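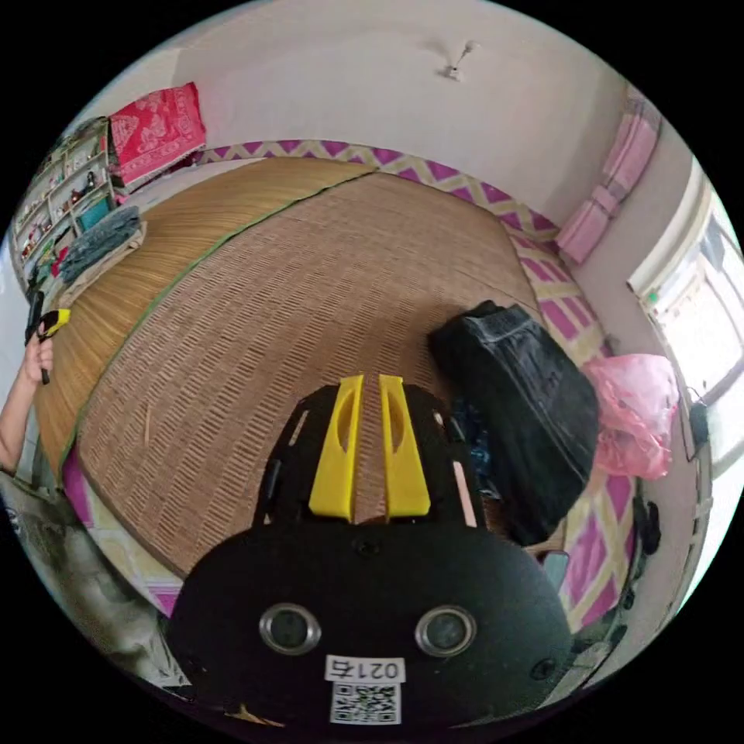
Home Data Collectors Wanted – Colness Area

Jobs > Data Collection > Household Tasks

Mumora is looking for 17 people to record everyday housework with a hand-held gripper. The recordings are used to train robot arms to handle cloth, bags and other soft items.

You work in your own home. Typical tasks are folding towels, straightening bedding and moving bags off a bed. Each task is repeated several times with small changes in where things start.

We ask for:
– five sessions a week, through March
– a bedroom with decent daylight
– consent from anyone else living there
– no experience needed, training takes one afternoon

Pay is $84 per accepted session. Grippers are on loan and must be returned to our Caldeira office.

Apply to Rosário Henriques with your name, street address and the hours you are free. Questions on equipment go to Cledwyn Parri.

Posted Aug 29, 2018

This site uses cookies. Accept | Settings

© Mumora | Contact | Back to top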